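The burger cell stopped again
June 2025

I wanted to write this post about the new sauce program, but the sauce must wait. Our burger arm had a fault last week and I spent three evenings with it, so I write about that.

The arm stopped in the middle of a cycle with a force error. I pressed reset, it moved a few centimeters, and it stopped again. In the log I found 13 stops of the same type, and the first one was from April. I am a little ashamed of this. I had seen some of them and I only cleared them.

My first idea was the wrist sensor. Romain Leclerc, who wrote most of the motion code, thought the same, and we calibrated it two times. The values were good. Then I ran the arm without food for 200 cycles and it did not stop once. With food it stopped after 83.

So the problem comes with the food. Crumbs fall from the patties and the buns, and they stay near the clear rail and the holders. When a crumb sits under a holder, the holder stands a little too high. The fingers come down to the taught position and they push on plastic. The force limit did its job very well, and I do not want to raise it, even if this would be the quick solution.
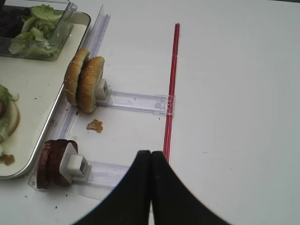 For now we wipe the table and the rail between batches, and I lowered the approach speed for the last part of the movement. Romain wants to teach the pick positions a bit higher. I agree, but the patties are slippery and I am afraid that we will drop more of them.

I also added a rule for myself: after two force stops in one day, the arm stays off until somebody has looked under the holders with a lamp. The next long test is 3000 cycles, with food, in the Tromness kitchen. I will post the log when I have it.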